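# 식탁 위에 쌓인 빈 상자랑 튜브, 다들 어떻게 정리하세요?

**Baravine** · 7/1/21

안녕하세요! 요즘 주방 정리에 푹 빠져 있어요. 싱크대 쪽은 깔끔해졌는데 빨간 식탁이 문제예요. 작은 종이 상자, 스프레이, 다 쓴 튜브, 비닐 포장까지 자꾸 여기로 모여요ㅠㅠ 식탁 옆에 빨간 둥근 통을 두고 한꺼번에 치우는 중인데, 이대로 다 넣어도 될까요? 따로 빼야 할 게 있으면 알려주세요!
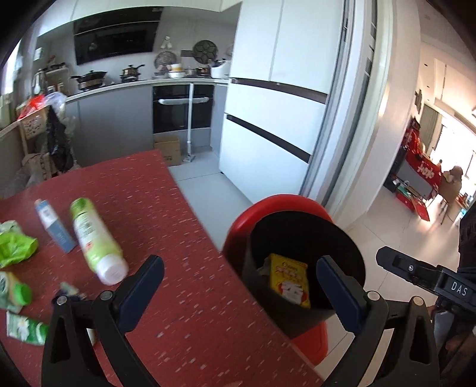
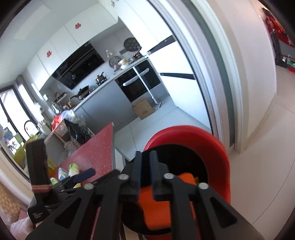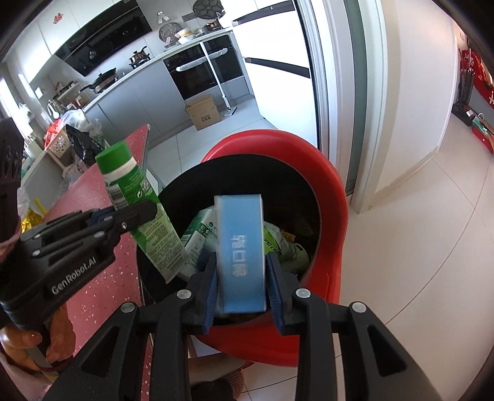

## 답변

**Jato**

와, 식탁 옆에 통을 두는 거 정말 좋은 방법이에요! 저도 그렇게 바꾸고 나서 정리가 훨씬 즐거워졌어요. 저는 버리기 전에 이렇게 나눠요.

- 종이 상자: 안에 설명서나 남은 포장이 있는지 보고, 납작하게 접어서 종이류로
- 플라스틱 튜브: 끝까지 짜고, 가능하면 잘라서 헹군 다음 플라스틱으로
- 비닐봉지: 깨끗하면 비닐류, 끈적하면 그냥 일반쓰레기
- 스프레이: 내용물이 남았는지 꼭 확인! 플라스틱 펌프형인지 금속 캔인지에 따라 버리는 법이 달라요

상자는 접기만 해도 부피가 확 줄어요. 세운 채로 넣으면 통이 금방 차더라고요. 저는 40리터 봉투를 쓰다가 상자를 접기 시작한 뒤로 30리터로 줄였어요!! 별것 아닌데 엄청 뿌듯합니다ㅎㅎ

지역마다 기준이 조금씩 다르니까 사시는 곳 안내문도 한번 보세요.

**Pyo**

그냥 다 넣으셔도 돼요 저는 그렇게 해요

**Lonthorpe**

윗분 말씀처럼 다 넣으면 나중에 다시 꺼내서 분류해야 해요. 제가 4월에 딱 그랬어요ㅋㅋ 통 옆에 종이가방 하나만 걸어 두세요. 상자는 가방에, 나머지는 통에! 그리고 약이나 연고가 남아 있으면 일반쓰레기 말고 약국이나 보건소 수거함에 넣는 게 좋아요(받는 곳인지 먼저 전화해 보시고요). 저는 저녁 먹고 6분 타이머 맞춰서 식탁만 치우는데, 음악 틀어 놓고 하면 진짜 신나요. 식탁 다 비우시면 후기도 올려 주세요!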